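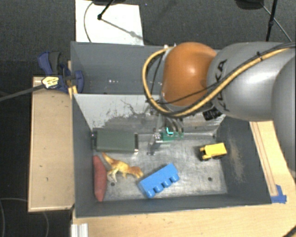

Re: [Ernmont-toys] What goes in the swap bins, and what doesn't

Emanuel Nedelcu wrote:

> I propose we limit each bin to toys of one kind. Dinosaurs with
> dinosaurs, vehicles with vehicles. At the February swap I saw a
> family dig to the bottom of a tub for a single truck, and the
> child had lost interest by the time it surfaced. I would also
> like to retire the metal bins. They are ugly and they are loud.

Emanuel,

I have read your proposal twice, once with coffee. I'm against the first half and undecided on the second.

Sorting by kind sounds fine until you meet the leftovers. We tried it at the Penner Street hall and ended up with a very handsome dinosaur bin, a vehicle bin you couldn't lift, and a third one labeled MISC that held everything anybody wanted. A toy dinosaur and a yellow vehicle can share a metal floor without incident. Most kids I know would insist on it.

What I'd change is the depth. Five things in a bin is plenty. You can see them all, you pick one, you go home. The trouble in February was the tub with 60 in it, which I believe was mine.

As for the metal bins: yes, they're scuffed. They were scuffed when we got them. One came out of my uncle's shop in Harent and he swore it dated from 1944, though he said that about his lawnmower too. Scratches don't bother a plastic stegosaurus. The noise I'll grant you. A square of felt would fix it, but cut it around any holes in the floor so the grit can still fall out, and please don't glue it. I'm still picking the last batch of glue off my good scissors.

If you want to sort something, sort the puzzles. I have one marked 1,000 pieces that I have personally counted at 993.

I can bring 2 bins to the next swap if someone else brings the folding tables.

R.

4 replies in this thread | 2 shares
Last updated: February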